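### 4.2 Pattern scale and visual comfort in small rooms

The survey covered 1032 tenants in the Volero and Flosero housing blocks, all living in units with at least one patterned wall. Respondents rated their main room for comfort, perceived size and ease of finding everyday items. Ratings were collected in October, after each household had lived with the wall covering for a full heating season.

Large floral prints scored higher than small repeats on comfort, but lower on perceived size. The difference was clearest in rooms with warm colors on three sides - a layout common in the Flosero units.

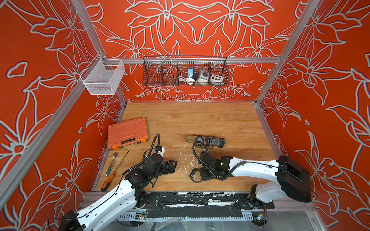 **Figure 3.** Mirrored large-scale floral print on a red-orange ground, with open wire storage hung in front.

Storage had a separate effect. Among the 775 respondents who kept open storage against a patterned wall, ease of finding items fell as the contrast of the print rose. Closed cabinets showed no such link. Tenants who had chosen the pattern themselves gave higher comfort scores in both blocks, and this held after room size and window area were taken into account. Section 4.3 repeats the analysis for plain painted walls.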